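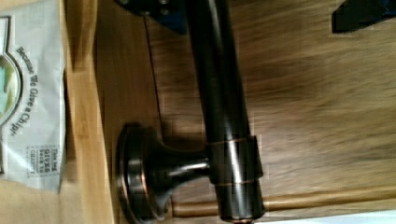 Bornau is looking for people to take part in a study on whether machines can do household and shop-floor chores yet. So far the answer is mixed. A robot arm can pick up plenty of ordinary things if they are matte and stay put. A dark bronze towel bar is harder, with its glossy rod, the bright streak of light along it and the ridged base at the end of its post. Crinkled paper bags give trouble too. We need people who do these jobs by hand to work alongside the machines and tell us where they fall short.

Careers > Studies > Chores study, Esmont site

What you would do
You will attend four sessions at our Esmont workshop, two hours each, in September. In each one you do a set of small tasks yourself: sorting hardware, bagging items, wiping down a counter, fitting a towel bar. Then you watch the arm try the same set and score each attempt as done, partly done or not done. Your scores go next to ours. They differ more often than we expected.

Who can apply
We have 50 places. You should be 18 or over and able to stand for up to an hour. Store staff, cleaners, hotel workers and people who keep house are all welcome. No technical background is needed. Staff of Brunia or Cormier, who supply parts for the study, cannot take part.

Pay
$200 for all four sessions, paid after the last one. If you leave early you are paid for the sessions you finished. Parking is free behind the building.

The first round covered 900 attempts. We want to reach 2,000 before we report anything.

To apply, send Normand Lévesque a short note with your current line of work and whether mornings or evenings suit you. Sessions start at 9 a.m. and 6 p.m.

Last updated: August

Contact | © Bornau | Back to top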